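Bonomcombe Learning Center
Room Safety Checklist: Ground Floor Activity Room
Completed December, 8:30 a.m. Form 11, revision 2
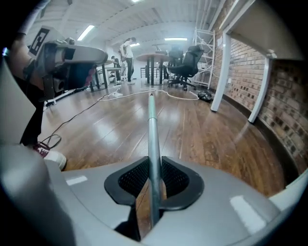

1. Floor surface

1.1 Walking surface level, no raised or split boards: Satisfactory
1.2 Finish intact in main traffic area: Satisfactory
1.3 Floor free of spills and cleaning residue at time of check: Satisfactory
1.4 Floor free of loose items in walkways: Action required

Comment: The wooden floor is polished to a high gloss and shows strong reflections from the ceiling lights. Occupants should wear closed shoes with a rubber sole. The cleaning contractor, Varnow, is to confirm in writing which floor product is in use and whether it is rated slip resistant. Item 1.4 is addressed under Section 2.

2. Cables and power

2.1 Cables routed along walls or under covers: Action required
2.2 No coils or loops in standing areas: Action required
2.3 Power strips off the floor or placed against a wall: Action required
2.4 Power strips not connected one to another: Not verified
2.5 Outlet covers present and undamaged: Satisfactory

Comment: A black power cable crosses the open floor and forms a loose loop where people stand. White cables lie tangled on the floor near a small white power strip. Both are trip hazards. The white cables are to be separated and any not in use returned to storage. Cables that must cross the floor are to be placed under a low-profile cover. The load on the strip was not established during this check. Until it is, the total connected load shall not exceed 2000 watts.

3. Furniture

3.1 Tables stable under hand pressure: Satisfactory
3.2 Table edges smooth, no chips or exposed material: Satisfactory
3.3 Table legs clear of cables: Monitor

Comment: The round table with the light gray top may remain in its present position. Staff moving it should lift from both sides, and should check the floor for cables first.

4. Lighting and exits

4.1 Ceiling lights working: Satisfactory
4.2 Exit route at least 36 inches wide: Satisfactory
4.3 Exit sign lit: Satisfactory
4.4 Door opens fully without obstruction: Satisfactory

Comment: None.

5. Summary of actions

Items 1.4, 2.1, 2.2 and 2.3: correct before the next scheduled session.
Item 2.4: facilities office to verify and enter the result on this form.
Item 3.3: review at next inspection.

Overall rating: 69 out of 100. Rooms rated below 75 are inspected again the following month. File with the Rees Building records.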